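News > Technology > Local firms

Zallside cell loses its patience with a hairbrush, gets serviced

November 2019

Print this page | E-mail this story

The most closely watched hairbrush in Zallside is back at work this week, after the handling cell at Makero was stopped for two days so that its grippers could be put right.

The cell, known in the building as Kuvdale after a valley that none of the staff will admit to having named it for, learns to pick up household things from people who do it first. They hold a pair of hand-held grippers, the movements are recorded, and the recordings are used to teach the machine. All of it depends on the hand-held pair matching the pair on the machine. By the end of last month they had stopped agreeing -- not by much, but enough for the machine to close on thin air beside an object and carry the air carefully to its destination.

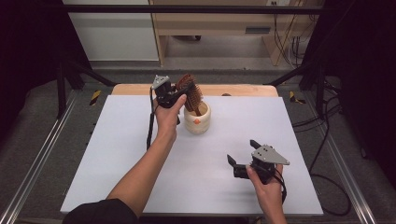
Makero blamed the software first, as is the custom. Two days of looking at the software showed nothing wrong with it, and attention moved to the fingers. The covering on one pair had worn smooth at the tips, and the screws that set the opening had crept. The service log shows that those screws had last been checked 417 runs earlier. The handbook asks for a check every 26.

The repair itself was cheap and dull. The fingers came off, the coverings were replaced, and the screws were cleaned, refitted and marked with a dab of paint so that any further creeping can be seen from a chair. The cables were given a little more slack, after one was found to be tugging whenever a wrist turned too far. Then came the setting up, which took most of the second day and nearly all of the biscuits.

Setting up means opening and closing each gripper against a gauge block, writing down the gap, and doing it again until the numbers stop arguing. The old method used a ruler. The new one was worked out by Rweyemamu, the small engineering shop two streets away that looks after the cell under contract, and it uses a block cut for the job and a sheet of paper with boxes to tick. Makero staff describe the sheet as "very thorough", in the tone people keep for dentists.

A hairbrush was chosen as the trial object for the restart. Soft toys forgive a bad grip and tins are too easy, but a brush has a hard side and a prickly side, and a finger that is slightly out will find the wrong one. It also tips over at the least excuse, which saves a good deal of debate over whether a grip was any good.

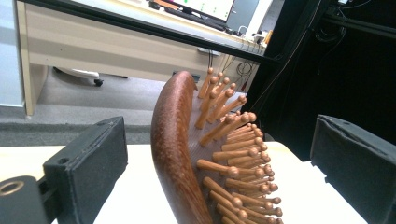

How often will the grippers be checked from now on?

Every 26 runs, as the handbook has said all along, with a full setting up against the block once a month. The tick sheet now hangs by the door, where it is harder to lose and much harder to claim not to have seen.

A spare set of fingers has also been ordered, so that a worn pair can be changed over lunch and mended later. Rweyemamu puts the job at 17 minutes with the right key, and around an hour if somebody has borrowed the right key. A second key has been ordered as well.

The cell was passed for use on Friday afternoon and recording began again straight afterwards. Makero says the lost time will be made up before the end of the month, provided the software, which has been cleared of all charges, does not now develop a fault out of spite. The next full setting up is due in the second week of December.

Shares: 537 | Comments: 17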